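31 May 2022

Spent the morning convinced the planner was broken, which is my default position, and the afternoon finding out it was me. I had the wrist camera's timestamp being applied on arrival at the PC instead of at capture. The gap was 72 milliseconds. When the arm is parked you'd never know. When it's creeping down towards a socket, the pose estimate is always a little behind, like a tourist reading last year's map, and the controller keeps politely correcting for a place it has already left.

Kenji Nakamura had suggested checking the timestamps in March. I have told him he was right. He has replied with a thumbs up, and I can feel him enjoying it from Sketholm.

After the fix I reran the approach from the logs and the wobble at the bottom has gone from the plots. Two warnings left out of Farov, both about joint limits, both the same joint. I've muted neither of them, and I would like that noted somewhere.

The other job was the collision model. Tobias Villanueva built it from the CAD, where cables don't exist, so the planner believes the space over the top of the board is fresh air and keeps proposing lovely sweeping routes straight through it. I've drawn a fat box up there for now. Planning time went to 183 milliseconds, and it now comes in over the socket end like a sensible person. Tobias says a box is crude. It is a box, yes.

Still to do: the segmentation calls the retention bracket "background" whenever it catches the light, and the force threshold is a number I typed in while hungry. Also the config for Chauvin has two keys called z_offset and only one of them does anything. I don't know which.

Left the arm over the processor and went to find some tea.

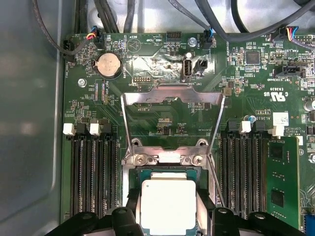

Wrist view, fingers either side of the CPU. Cables up top, where the CAD has none.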